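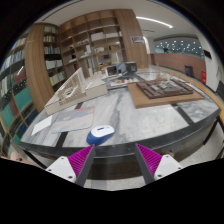
Study models on the marble-topped table in the reading room, with the bookshelves behind.

Home | News | Exhibitions | Library | Visit | Contact

Architecture library opens its model table to the public

5/13/19

The Nowicki Library of Architecture has opened its reading room to general visitors for the first time, with a display of study models set out on the large marble-topped table at the centre of its working life. The display, entitled Work on the Table, brings together models made by students and young practices over several years and will remain in place until December.

Until now the reading room has been available only to registered readers. Under the new arrangements, members of the public may enter during normal opening hours without an appointment, provided that no more than 15 visitors are present at one time. Readers who hold a library card will continue to have priority at the desks.

The models have been placed directly on the tabletop, without glass cases. The library took this decision after consulting the lending studios, which asked that the work be shown much as it would be seen during a review. Visitors may walk up to the table and look closely, but are asked not to lift or move the pieces.

Among the works on show is a white model with an open framework structure, standing on a flat rectangular base. Its stepped, ribbed walls and curved opening were developed by the Jeretti studio as part of a proposal for a small covered market. The proposal was not taken forward, but the model has been used in teaching ever since as an example of how a simple structure can be tested quickly and at low cost.

A dark brown site model, shown on a light wooden board, takes a different approach. It sets out raised walls and a series of grid-like courtyards, with small grey building blocks placed inside them. The model was prepared for a study of the Piria quarter, where the local authority had asked for advice on how new housing might be fitted into existing plots. The study compared several arrangements of blocks, and the version on display is the one which was presented to residents.

Farther back on the table is a cluster of grey, boxy models with dark window openings. In front of them is a group of small white pieces, a few red dots among them. Both groups come from the Clondano summer course, in which participants are asked to work at a small scale before they are permitted to begin on larger drawings. The library holds 37 models from the course in all, most of which are kept in storage and may be consulted on request.

The display has been arranged so that the surrounding collection remains in use. The shelves are packed with books, and rows of white and pale yellow binders and books fill a narrow bookcase behind a tall wooden panel. The library's holdings on model-making, which include over 800 books, pamphlets and project files, may be read in the room by any visitor who signs the register at the entrance.

A reading list has been prepared to accompany the display. It covers the use of card, foam board and timber in study models, the history of the site model, and the care and storage of fragile work. Copies are available at the issue desk free of charge.

The library has also announced a programme of afternoon sessions for schools. Each session will begin at the table with an introduction to the models and will continue in the adjoining workroom, where pupils will make a small building of their own from card. Materials will be supplied. Schools are asked to book at least two weeks in advance and to state whether any pupil requires step-free access, as the main entrance has three steps and the side door must be opened by a member of staff.

In a statement, the library said that the reading room had always been a place where books and models were used together, and that it wished a wider public to see how the two support each other. It added that the arrangement of the table would be changed from time to time as studios recalled their work or offered new pieces, and that visitors wishing to see a particular model should enquire before travelling.

Studios and individual makers who wish to lend work for the later part of the display are invited to write to the library. Models should measure no more than 50 centimetres along the longest side and should be delivered on a firm base. The library regrets that it cannot collect work or meet the cost of transport. Loans are insured while on the premises.

Admission is free. Bags and coats must be left in the lockers at the entrance, and food and drink are not permitted in the reading room. Photography for personal use is allowed without flash.

Share this item | 15 shares | 2 comments

Contact the library | Copyright Nowicki Library of Architecture | Back to top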